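Wrist Views and Exposure Jitter, Part 2

The Brudness policy kept losing its grip correction as soon as a tool came up close to the wrist camera. With a white tool in hand, much of the view saturates, and the encoder has very little left to work with.

For Kavell I retrained the encoder on 2000 wrist frames with random exposure shifts – gain only, no color changes. The policy head stayed frozen. Training took nearly 18 hours on one card.

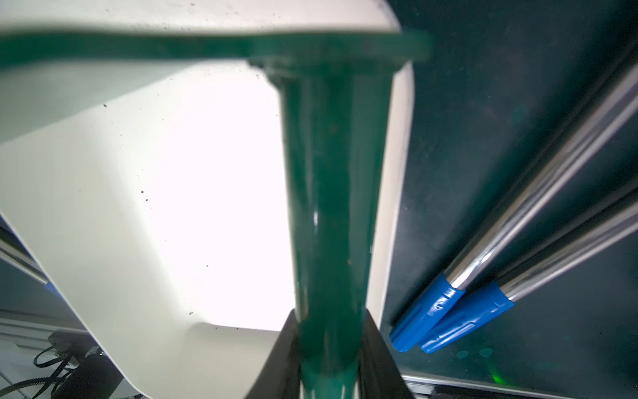

Wrist view, dustpan held by the handle. Note the overexposed patch on the white plastic.

Grip correction now holds through most of the bright frames in the March set. The Mazandarani baseline, run on the same set, still drifts toward the edge of the glare. I have two seeds per condition, so I would not read much into the size of the gap.

Thin reflective poles remain a problem for both. Next I will try the same jitter on the Susisham data, with the gain range cut in half.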